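Herringbone floor 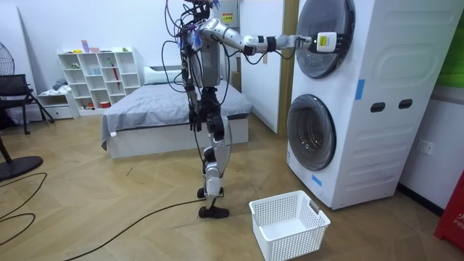 A light wooden herringbone floor in a room with a stacked washer-dryer.

A herringbone floor is a floor made of rectangular pieces laid in a repeating zigzag, with the end of each piece set against the long side of the next. The pieces are most often wood, but brick, stone, ceramic tile, laminate, and vinyl are laid the same way. The name comes from the pattern's likeness to the bones of a herring. Wooden herringbone is counted as a type of parquet, and in many countries it is the first thing people think of when the word parquet is used.

The pattern is found in homes, schools, offices, churches, and public halls. It is also called block flooring when the pieces are short and thick, although block floors can be laid in other patterns too.

Pattern and terms

All the pieces in a plain herringbone floor are the same size. They are rectangles with square ends, and each one meets its neighbor at a right angle. No piece has to be cut at a slant except where the floor meets a wall, a border, or some fixed object.

The pattern can be turned in relation to the room. In the usual layout the pieces lie at 45 degrees to the walls, so that the points of the zigzag run straight down the room. If the pieces are parallel to the walls, the zigzag runs diagonally. The second layout needs less cutting at the edges and is common in brick paths.

In double herringbone, two pieces are laid side by side and treated as one. The zigzag becomes wider and the steps at its edges larger. Triple herringbone exists but is seldom used indoors.

Herringbone is often confused with chevron. In a chevron floor the ends of the pieces are cut at an angle and meet point to point, which makes an unbroken line down the middle of each V. Herringbone has no such line. Chevron pieces are costlier to make, and an error in the angle of the cut shows up along the whole row.

Proportions

Most makers choose a length that is an exact multiple of the width. This matters when the pattern is combined with other shapes or a border, and it makes the layout easier to plan. A piece with a length-to-width ratio of 6 to 1 gives long, open zigzags. A ratio of 2 to 1, the proportion of many paving bricks, gives a tight pattern that looks almost like basket weave from a distance.

Small pieces are generally chosen for small rooms and large pieces for large ones, but this is a matter of taste and there is no technical rule behind it. Small pieces do take longer to lay.

History

The Romans used small bricks set on edge in a herringbone pattern for floors and pavements. The technique is known by the Latin name opus spicatum, or "spiked work," from its likeness to an ear of wheat. The same term is used for masonry walls with slanted courses. Bricks laid in this way hold one another in place and resist being pushed sideways by wheels and feet, and the pattern is still used in driveways for that reason.

Wooden versions became common in Europe much later. Through the Middle Ages the better rooms of large houses usually had floors of stone, tile, or wide boards. Parquet spread in France in the 1600s, when panels of fitted wood replaced stone in some palace rooms. Stone floors had to be washed, and water that ran through them could damage the timber below. From France the fashion was carried to other courts.

For a long time parquet was cut and fitted by hand and was limited to wealthy owners. Machine sawing and planing in the 1800s made it possible to produce large numbers of identical blocks, and herringbone moved into apartment buildings, shops, and town halls. Apartments from this period in Paris, Vienna, and other cities often have it in the front rooms, with plain boards toward the back.

In the first half of the 1900s, hardwood blocks set in hot bitumen over concrete were a standard floor for schools and offices in Britain and elsewhere. Many were later covered with carpet or sheet flooring. Interest in uncovering them, and in laying new ones, has grown since the end of the century.

Materials

Oak is the most widely used wood. It is hard enough for daily wear, takes stain well, and is sold in many grades. Beech, maple, ash, and walnut are also used, and older floors may be of teak, mahogany, or pitch pine. Light woods show the pattern softly. Woods with strong differences in color from piece to piece can make it hard to read, and some layers sort the pieces by shade first.

Solid pieces are cut from a single thickness of wood. They can be sanded many times but move more as the humidity in the room changes. Engineered pieces have a top layer of the chosen wood glued to a base of plywood or softwood. They move less, and are normally preferred over heated floors. The number of times they can be sanded depends on the thickness of the top layer.

Laminate and vinyl versions carry a printed pattern. Some are made as single planks that lock together, and others are wide boards with the whole zigzag printed on the surface. Tile is used where a floor is likely to stay wet.

Many pieces have a tongue on two sides and a groove on the other two. Because the rows turn in opposite directions, a tongued herringbone floor needs left-hand and right-hand pieces, usually in equal numbers. They are packed separately or marked A and B. Mixing them up is a frequent cause of delay on site.

Laying

The base has to be flat, dry, and firm. Small dips that would go unnoticed under long boards can cause short pieces to rock or come loose. Concrete is tested for moisture before any wood is put down. Wood pieces are left in the room for some days beforehand so that they adjust to its temperature and humidity.

Work usually starts from a centerline and not from a wall, as few walls are straight. The layer snaps a chalk line down the room, along with a second line to guide the points of the first row. The first row is often fixed to a thin sheet of plywood and allowed to set before the rest is laid out from both sides. Any error in it is carried across the room and grows as it goes.

Solid pieces are glued, nailed, or both. Engineered pieces are generally glued to the base, though locking types may be laid loose over an underlay. A gap is left at the walls to allow the wood to expand, and it is covered by a baseboard or molding.

Extra material is ordered to allow for cutting. Rooms with many corners, alcoves, or built-in cabinets need more of it than plain rectangles.

Borders

A border is a band of straight boards running along the walls, sometimes with a narrow strip of darker wood between it and the main field. It gives the pattern a clean edge and makes the cut ends less noticeable. Borders are more common in formal rooms. In hallways and kitchens the pattern is often run straight to the wall.

Doorways require a decision about direction. The pattern may continue through, which needs careful planning if the rooms are not in line, or it may stop at a threshold strip and begin again.

Finishing and care

Unfinished floors are sanded after laying. Since the grain runs in two directions, a drum sander will cross the grain of some pieces whichever way it is moved. The usual practice is to sand diagonally with coarse paper and then work through finer grades, ending with a rotary machine that leaves no marked direction. The finish may be oil, hard wax, or lacquer. Oil can be repaired in patches. Lacquer needs less regular attention but is hard to touch up without a visible edge.

Daily care is the same as for other wood floors. Grit is swept or vacuumed up before it can scratch the surface, and mops are used nearly dry. Standing water is the main danger. It enters at the joints, and a herringbone floor has a great many of them. Near sinks and laundry machines the edges are often sealed, and a drip tray may be placed beneath a machine. Felt pads are used under furniture legs.

Swollen pieces that have no room to expand may lift in a ridge. Gaps in winter are normal in heated houses and tend to close again when the air is damper.

Repair

Single pieces can be replaced. A damaged piece is split down the middle with a chisel or saw and taken out from the center so that its neighbors are not harmed. The lower lip of the groove is cut off the new piece to let it drop into place, and it is glued down.

Blocks from old bitumen-set floors are sold by salvage yards. The black residue on the back must be removed or sealed, as modern adhesives may not stick to it. Some old adhesives and floor coverings contain asbestos, and they are tested before being scraped or sanded.

See also

Basket weave
Chevron (pattern)
Opus spicatum
Parquet
Wood flooring

This page was last edited on December 8, 2005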